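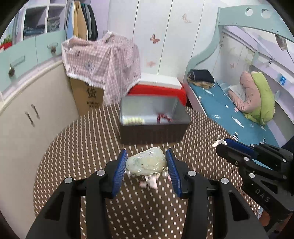
Nhyira Korletey keeps her jade in a sock drawer. Or she did, until the drawer stopped closing sometime last January and she had to admit that what she'd been calling "a few pieces" was a collection.

I love a collection that lives in a bedroom. Museums are wonderful, but give me beads that share space with sweaters! Korletey's apartment is on the top floor of a narrow building on Lavine Street, and when I visited she had cleared a stretch of floor, put the kettle on and said I could hold anything I liked as long as I sat down first. (She has dropped exactly one carving in her life, onto tile, and still talks about it.)

She started in 2000 with a green pendant from a market stall, bought because it felt good in her pocket. It cost 20 dollars, which was her lunch money for the week. She wore it on a shoelace for years and only learned to tie a proper cord when the shoelace gave out.

The cords and tassels are now half the fun. Korletey makes them herself at night, in silk when she can get it and cotton when she can't, and she has strong feelings about color. Pale green jade, she told me, wants pink near it, or cream, and never a matching green. I'd have argued, but then she held a mottled piece against one thread after another and I came around completely. Pink wakes it up.

Beads are harder. They roll, they tangle, and a string that breaks over floorboards will be turning up under the furniture for months. Her friend Abdul-Rahman Sowah restrings for a little shop called Tsikata, and he taught her to knot between beads so that a snapped thread costs you one bead and not the whole strand. It's slow work – about 700 knots for the longest piece she owns – and she does it with the radio on.

As for storage, she has tried everything. Velvet trays looked grand and collected lint. Zip bags kept things clean and made her sad. What stuck was boxes, with the strands laid out straight and each carving in its own square of flannel. She wipes everything with a soft cloth after wearing it, keeps perfume well away and takes the tassels off before a wash.

The first pendant came out last, on its fifth or sixth cord. Korletey passed it over, I closed my hand around it, and we drank our tea. She's already planning the next tassel. She thinks it might be orange.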